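Tidal Rhythms in Shore Animals

A tidal rhythm is a repeating pattern of activity that follows the rise and fall of the sea. Many crabs, snails and small crustaceans have one, and the wonderful thing is that it keeps running when the animal is moved to a tank with no tides at all! A shore crab kept in steady dim light can go on walking more at the hours when high water would have reached its home beach.

One full cycle lasts 12.4 hours, half of a lunar day. Biologists still debate whether a single clock produces it or whether two slower clocks take turns – both ideas have good evidence behind them, and different species may well have different answers.
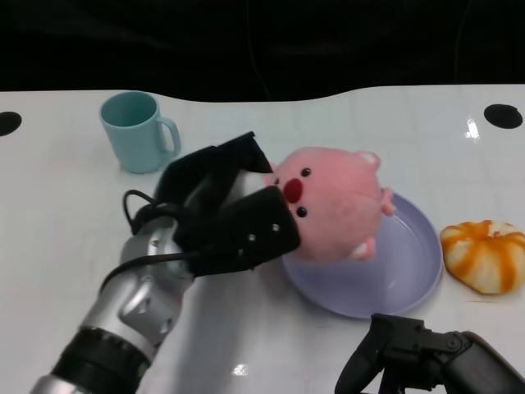

The clock is set by cues from the water itself. Changes in pressure, temperature, salt level and the shaking of waves can all shift it, and which cue matters most depends on the animal. Sand-dwelling crustaceans often respond strongly to being stirred up.

The Kvaran shore survey, led by Inger Eyvindsson, followed 211 crabs from two beaches, Vestach and Vovar. High water comes 4 hours later at Vovar, and crabs from each beach kept their own local schedule for several days in the same room. What a lovely result from such a small animal!

See also: circadian rhythm, lunar spawning, intertidal zone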